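I said I'd write up how I transcribed my great-grandmother's letters, so this is that thread. It's long. Mute me if family history isn't your thing.

Background. Her name was Agnes MacLeish. She grew up in a village called Damstead and left it at 19 to keep house for an uncle in Plaltcombe. She wrote home to her sister for most of her life, and the sister kept the lot.

The letters came to me in June when my aunt, Jeanie Cowie, moved to a smaller place. They were tied in bundles with kitchen string. No dates on the bundles, and not many on the letters either.

There are 37 letters, plus a few loose pages that don't belong to anything I've found yet. I counted the pages one night and then lost the piece of paper, so don't ask.

First thing I did was nothing. I read them straight through over two weeks without typing a word. I'd recommend that. Her handwriting looked impossible on the first letter and was fine by the tenth.

Her quirks, for anyone dealing with similar handwriting. Her lowercase r and v are the same letter. She crosses her t's well to the right of the t, sometimes over the next word. Double s looks like a p.

She also saved paper. When she reached the end of a sheet she turned it sideways and wrote across what she'd already written. People call this cross-writing or cross-hatching. It's as bad as it sounds.

What helped with the crossed pages was turning the sheet and reading only one direction per sitting. If I tried to do both directions on the same evening I started mixing the lines up.

Scanning. I did mine at 600 dpi, in color. Color matters more than I thought it would. Her ink has gone brown and the stains are a different brown, and in grayscale you can't tell them apart.

Save the scans before you crop anything. I cropped the first batch too close and lost a note in the margin about a cow. Had to do that whole bundle again.

File names. Mine are bundle letter, then letter number, then page number. So B-04-2 is bundle B, fourth letter, page two. I tried naming them by date to begin with and had to rename them every time I changed my mind about a date.

Dating the undated ones took longest. She mentions the weather constantly, which is no use at all. She also mentions births, funerals and the price of coal, and those are a lot of use.

One example. She says "Dougal Tosh has got his leg broke at the quarry and will not be at the harvest." A cousin of mine, Isla Rutherford, had a family Bible with a note in the back about the same leg, with the year. That one line fixed three letters.

Isla has also been my second reader. I send her a scan, she types it up without seeing mine, and then we compare. We disagree on a word or two per page. Names are the worst.

We argued for a month over a place Agnes calls either Manside or Marside. She passes through it on the way to see a dentist. It's Manside. It turned up later in a heading in neat capitals and I owe Isla a lunch.

Rules we settled on for the typing. Keep her spelling. Keep her line breaks. Put anything we're guessing at in square brackets with a question mark. If we can't read it, write [illegible] and move on.
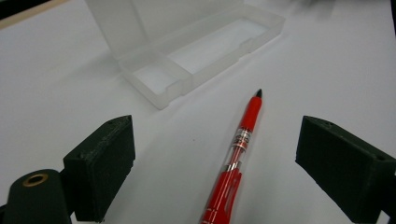 Moving on is the hard bit. I lost an entire Saturday-length day to one word in bundle C. It was "turnips."

Pencil only around the originals, by the way. I do my checking on printouts at a different table and I wash my hands before I go back to the letters. No gloves – you can't feel the edge of the paper and that's how it tears.

For storage I've flattened them and put each one in its own polyester sleeve, then in a flat archival box. The string is in there too, in an envelope. My aunt asked me to keep it.

Do not laminate anything. Do not use tape. Somebody in the family used tape on two of the letters years ago and it has gone yellow and taken the ink with it. I've left those alone until I can ask a conservator.

What's in them? Mostly chores. Washing, hens, who's sick, who's been to church and in what hat. There's a long feud with a neighbor called Annag Munro over a borrowed preserving pan that runs through 13 letters.

I still don't know if she got the pan back. The feud stops halfway down a page and the next letter has Annag over for supper.

There's one sad letter and I haven't decided whether to share it. It's about a baby. Isla thinks it should go in with the rest. I think so too on most days.

Where it stands now – bundles A to C are typed and checked, D is typed but not checked, E is the crossed pages and I've done four of those.

When it's finished I'll print a few copies for the family and offer the scans to the local history group. If anyone here had people called Jardine near Damstead, please message me. She mentions them all the time and never uses a first name.

I'll add the handwriting samples to this thread once I've got the r and v page cleaned up.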